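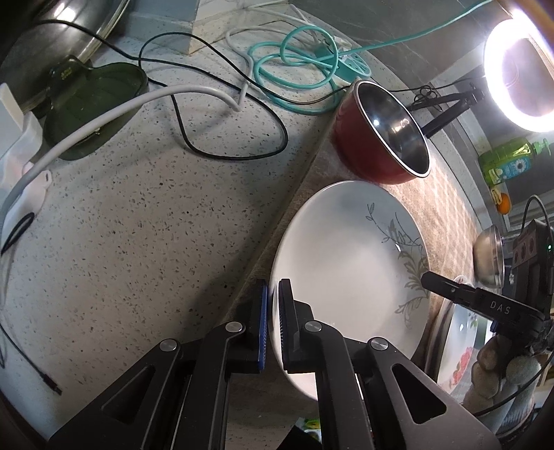

Mavholm Court Desk
Progress report to the Vultwood Fund
11/6/23
From: Chaimae Gaber
To: Eduardo Barreto, with a copy to Trilok Sandhu

Hi Eduardo,

You asked for something readable this time instead of the grid, so I'm taking you at your word. The grid is still attached for whoever at your end needs the boxes filled in (I did fill them in, even the ones about "deliverable pathways", which I had to ask Trilok about).

Where we are with the listings

The short version is that we've now logged 243 criminal matters in the Mavholm provincial court since the grant began. Logged means somebody from the desk either sat in the room or read the court file the same week and wrote down what happened: the charge, the plea if there was one, bail conditions, the next date, who was acting. The old way was that the paper ran a story when someone got arrested, usually off the police release, and then nothing for a year and a half. People would stop me at the grocery store and ask what ever happened with the fellow who drove into the marina office, and I'd have no idea. I know now! He pleaded guilty, he got a conditional sentence, and the item ran on page three with the same size headline as the arrest.

That last bit is our house rule and I'm quite attached to it. If we name you when you're charged, we name you when it's over, at the same size, whether you were convicted or the Crown dropped it. Tarun Rathore thinks I bang on about it. But it's the thing readers write in about more than anything else, and we've had two letters from families of people whose charges were stayed, both of them decent letters, one with a bit of swearing.

Of those matters, 13 have been followed from first appearance right through to an outcome. I know that looks small beside the other number. I'd hoped for more by this point and I said so in the application, so I'd better own it. Court is slow, that's the main thing. A file gets put over for disclosure, then the defence lawyer has a trial in another town, then the judge is on circuit and it all slides another month. I guessed at the pace from what the clerk told me last winter and I guessed badly. I've put a more sober target in the grid for the next period and I'd sooner talk to you about it on the phone than have you find it in a cell.

Castberg

The circuit court at Castberg is where I've had to change the plan. We said we'd have somebody there for every sitting, and for the first stretch we did, mostly Tarun driving up the night before. Then the sittings moved out of the old courthouse while the heating was being replaced, and into the curling club, and the dockets stopped being posted anywhere a person could see them ahead of time. Twice Tarun drove up and found the sitting had been adjourned the previous afternoon. He was very good about it. I was less good about it, and there's an email to the regional court office that I wish I'd left in drafts overnight.

We've since come to a working arrangement. The registry sends us the docket when it goes to the lawyers, and if the sitting folds they phone. It's an informal thing and depends on a couple of people there being kind, so I'm trying to get it put in writing before anyone retires. Trilok is drafting a letter on that. He did criminal defence up there for years and knows which words make a registry nervous, and he tells me "access" is one of them and "schedule" isn't.

Coverage from Castberg has been thinner than I promised. What there is, though, is some of our best. Tarun's piece on how long people from the outlying communities wait for a bail hearing was picked up by the regional radio program, and a defence lawyer quoted a paragraph of it in court, where the judge apparently asked to see the whole article. I wasn't there and I'm sorry I missed it.

Publication bans

This has taken up far more of my life than the application suggested it would. As you know we keep a register of every ban in every matter we follow, what it covers, which section it was made under and when (if ever) it lifts. I thought it would be a housekeeping job. But bans get announced out loud, quickly, at the end of an appearance when everyone is packing up, and the written endorsement can be one word. On six occasions we had to go back and ask what exactly had been ordered. In each case we held the story until we had the answer, even the one that ended up being a ban on the evidence at the preliminary inquiry and nothing else, which meant we could have run the thing four days earlier.

We have had one slip. I told you about it by phone but it belongs in the report as well. In an item on a sexual assault sentencing we left in the name of a workplace, and in a town this size that was enough for some people to put it together. A reader rang within the hour. We pulled the item, phoned Trilok, wrote to the Crown the same morning and apologised to the complainant through victim services. No one has taken it further with us. It was my edit, I'd read the line twice and seen nothing wrong with it, and I still go hot when I think about it. Since then any story with a complainant's identity protected gets a second reader from outside the desk who's lived in Mavholm a long time, and the only question they're asked is "do you know who this is?" Seema Rathore has been doing most of those reads. She's turned back several and was right every time.

The Jaiswal file

I'm proudest of this one, so it gets a heading. You'll remember the Jaiswal Storage fire from the news: the warehouse, the three men charged, the long business over whether the statement one of them gave at the hospital could go in. We sat through the whole voir dire. We were the only outlet in the room for most of it, and I can see why, as there were entire afternoons about the timestamp on a nurse's chart.

We couldn't report any of that while the jury was out, obviously, so Tarun wrote it as he went and we kept it in the drawer. When the verdicts came back (two guilty of arson, the third acquitted) we were able to run a proper account the next day of what the jury had heard and what it hadn't, and why the judge kept the statement out. I've had teachers ask to use it. A retired constable wrote to tell me we'd been soft on the judge and a defence lawyer wrote to tell me we'd been soft on the police, and I've printed out both and stuck them up over the kettle.

The transcript of the ruling cost us $600, which was the whole transcript line gone in one cheque. I checked with you before spending it, and thank you for answering so fast. There's a good chance of an appeal on the Jaiswal convictions, and if it goes ahead I'd like to follow it, but appeals are heard in the city and there's nothing in the travel line for that. I'm not asking for it in this report, just putting it in your ear.

People

Tarun has gone from three days a week to four, as planned, and is much happier (so is his car, now that he isn't making blind trips up the Castberg road). He finished the court reporting short course in the spring and passed the media law section comfortably. I sat the same section to keep him company and scraped through.

We haven't filled the student placement. The college had somebody lined up who then got a paid job on a sports desk, and I can't blame her a bit. They've offered to send another student in the new term. If that falls over too I'd like to put the money toward extra hours for Seema, who's paid only for the reading she does now and would make a very good court reporter if I could talk her into the actual courtroom. She says the benches are murder on her back. She's not wrong.

Money

Spending is close to budget apart from the transcript line and the travel line. Travel is over for the first half because of the wasted trips, and under since then because we stopped making them, so I expect it to land nearly where it should. Insurance went up at renewal. I've covered the difference out of the paper's own budget, so it doesn't appear in your figures, but I thought you'd want to know it's happening. Trilok's hours are still being billed at what he calls the neighbour rate, and I'd be nervous about costing the next round on the assumption he'll go on doing that.

What's coming up

The plain-language guide to bail is written and Trilok has been through it. It went out to a few readers for comment, and the most common note was that they still didn't understand what a surety was, so that page is being done over. I'd hoped to include it with this report and I'd sooner send it late and right.

There's a coroner's inquest expected to open later in November into the death in the Mavholm cells. We plan to be there for every day of it. It'll mean the routine listings get shorter while it's on, and I'll put a note in the paper saying so. The family has asked us to keep his school photo out of the coverage and use the one they've chosen, and we've said yes.

The searchable version of the listings is the bit I'm least settled about. It works, I can show it to you, but Trilok and I don't agree on how long a withdrawn charge should stay findable by name. He'd take them down after a year. I lean toward leaving the outcome up for as long as the original story is up, as otherwise all anybody finds is the arrest. It isn't going public until we've sorted that out, and I'd be glad of your view, or the name of anyone you fund who's been through the same argument.

I'm at the desk most mornings and in court most afternoons, so mornings are best if you want to ring about the targets. Bring the grid, I've got some questions about column F.

Chaimae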